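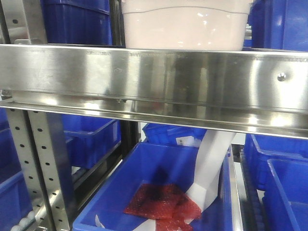

Progress report no. 2, good practice for robot picking from flow racks
To: Stella Were, Benmoussa Fund
From: Gianni Caputo, Cisusby
Thu 20 February

Hi Stella,

You asked for the short version this time, so I'll try, but you know me. The main news is that the draft rulebook exists! It runs to 22 rules, it's been read by people who don't like each other's ideas very much, and they've mostly signed off on it. Three rules are still being argued over and I'll get to those.

First, the bins. We finally settled what counts as a pickable bin. The old Lirer guidance said "suitable containers" and left it there, which meant every site made up its own answer. Ours says the rim has to be clear all the way round, the bin has to sit flat on its rollers, and nothing inside may stick up past the rim. The last part caused the most grumbling (long floppy items are a pain, we all know it) so there's now a separate rule just for those. If a strip or a strap hangs out over the rim, the arm leaves that bin alone and a person tucks the thing in before the next pick. Simple enough to teach in five minutes.

Then there's soft stuff. Flat, crinkly, see-through sheets and bits of mesh were where most of our logged stops came from. We went through 1563 pick records from the Cenov site and 85 of them ended in a stop that needed a person. I read all 85, on a train, with a very bad sandwich. A good half were two soft items lying across each other and the arm not knowing where one ended. So rule 14 says overlapping soft items get one try at low grip force, then a call for help. The integrator wanted three tries. I said no, and I'd like your backing on that if it comes up.

Shelf height and reach took longer than planned. The steel beams on the racks are shiny and the depth readings near them jump around, so we've written in a keep-away margin under each beam. The number isn't final. Cenov wants it small because they lose usable space, and the safety people want it bigger. I'm running the tests again next week with the lights changed and will send you whatever comes out, even if it's ugly.

Still open:
The beam margin, as above.
Who is allowed to clear a stop. I want anyone trained on the rack, Cenov wants shift leads only.
Labels. Some of the printing is too small to be any use from the aisle, and we haven't agreed on a minimum size.

Money: we've spent less on travel than I told you and more on test time, so it evens out. I'd like to move 3000 from the travel line to the test line. Could you let me know if that needs a form or if an email from you will do?

Next up is a trial of the full draft with two shifts at Cenov, then a clean version to you in May. I'd love for you to come and watch one of the shifts before then. Bring flat shoes and a sweater, it's freezing by the loading doors.

Talk soon,
Gianni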